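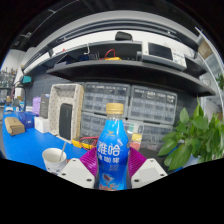
Rimance hand-held gripper, ribbed pads, on a drinks bottle.

Rimance gripper – handling and bench practice sheet

Read before first use. Applies to the hand-held tool and to the same fingers fitted on an arm. Updated Thursday, January 21, 2021, replaces the April sheet.

Pads first. Check the ribs for splits or grit at the start of every shift. Wipe with a damp cloth, no solvent. Log pad changes at 1000 grips or at first visible tear, whichever comes sooner. Both sides together, never one.

Fasteners on the finger plates – hand tight, then a quarter turn. Dont use thread glue.

Grip low enough that the cap and neck stay clear of the pads. Square up before closing. Close slowly, stop when the pads take the shape of the object.
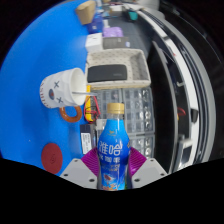 Lyimo wrote in to say the old sheet let people close on a bottle at any height, and that their site now marks a grip line on every test item before a session starts. Could the rule be made firm?

Yes, it's firm now. Mark the line, keep to it. Max load 3 kg, full or part full, weigh it if unsure. Other objects may stay on the bench but note them in the session log, and note it again if anything gets moved.

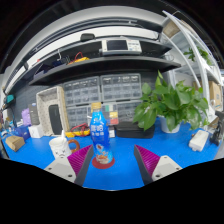
Start position is fingers open, one either side, nothing touching. Hold still for a breath, then begin. Keep 50 mm clear outside each finger. Leads and cables out of the travel path. If a item tips, stop, reset, mark the run as failed – do not delete it.

Drinks containers stay sealed. Mains kit goes at the back of the bench or on a shelf.
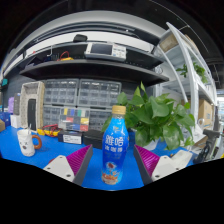 Storage: fingers open, pads off the bench, out of direct sun. Spare pads are part no. 113, sold in pairs, from Eker or the Irnton counter. Retrun worn pads in the same bag.

We use cookies to improve your visit. Accept all | Manage settings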